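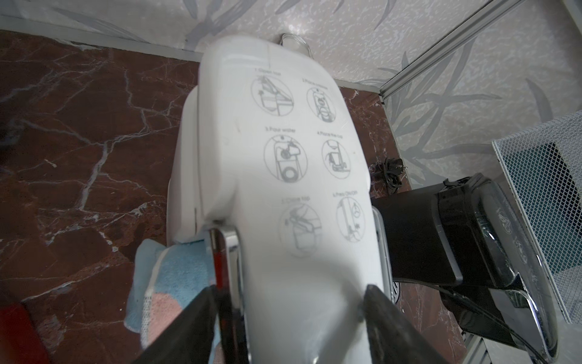

4 Lidded countertop appliances

4.1 Scope

This section covers the set-up of the Pristeo two-finger arm for appliances that open with a hinged lid and start with a single button. It applies to controller software 3.2 and later. Many appliances in this class carry their own operating sequence on the lid, and the sequence can be used as the skeleton of a task file: the white unit, for instance, is printed with six numbered pictograms that begin with "1. Open lid", include "3. Pour water", and end with "5. Close lid" and "6. Press On/Off". A person reads such a panel once and starts. The arm needs a taught position, a force limit and a stop condition for each step, and at this release it is not rated to perform all of them unattended.

4.2 What the arm can and cannot do

Opening and closing a lid: supported.
Pressing a button: supported.
Placing an item inside: supported for rigid items only.
Placing an inner lid: supported with operator confirmation.
Pouring water: not supported. The operator pours.
Removing hot contents: not supported.

In acceptance runs at the Groltska test kitchen, the close-lid step was completed in 97 of 100 attempts. The full sequence, with the operator pouring, was completed in 66 of 100. Most of the failures were at the inner lid, which was set down tilted and then blocked the outer lid. Plan for a person to be within reach of the stop switch during every cycle.

4.3 Before you start

1. Unplug the appliance. Coil the cord and move it out of the sweep of the arm.
2. Set the appliance on a level surface that does not rock when the lid is pressed by hand.
3. Clear other objects from the work area, or enter them as keep-out zones (see 2.6). Leave at least 30 mm between the open fingers and any neighboring object.
4. Check that the finger pads are clean and dry. Replace pads that show cuts.

NOTE: Polished stone and glossy white plastic both produce glare. If the lid outline drops out in the preview, lower the exposure one step and move the lamp. Do not cover the lid with tape; the outline is matched against the bare surface.

4.4 Teaching the lid

5. Select TASK > NEW > LIDDED. Enter a name without spaces.
6. Jog the arm until the lid is centered below the wrist. Press CAPTURE.
7. If steps are printed on the lid, select READ PANEL. The controller lists the captions it has found. Correct any that are wrong or incomplete by hand. Short captions on curved surfaces are often clipped.
8. Assign each caption to ARM or OPERATOR. "Pour water" and similar steps default to OPERATOR and cannot be changed.
9. Close the fingers at the lifting point by using SLOW JOG. Stop at first contact and press SET GRIP.
10. Raise the lid by hand to its full travel, with the arm in FREE mode. Press SET OPEN.
11. Lower it by hand until the latch seats. Press SET CLOSED.

CAUTION: Do not set a grip point on a trim band or a carrying handle unless the appliance maker states that it will bear the load of the lid. Chromed parts also slip at low grip force.

4.5 Trial cycle

12. Leave the appliance unplugged and empty. Set speed to LOW.
13. Run the task. At each OPERATOR step the arm retracts and waits for the green key. If the key is not pressed within 600 seconds, the task is canceled and the arm parks.
14. Watch the close-lid step from the side. The lid should seat with no movement of the base. If the base slides, reduce the closing force and repeat from step 11.
15. Save the task only after three clean cycles in a row.

WARNING: Steam can escape when a lid is opened after heating. Keep hands and face away, and keep the wrist camera clear of the opening. The camera housing is not sealed against steam.

4.6 Task files from other sources

Task files made for the Memberg single-arm base can be imported, but all grip points must be taught again. Files exported from Sadeghi planning software import without force limits. The controller will not run them until the limits have been entered on the FORCE page.

For error codes raised during lid tasks, see section 9.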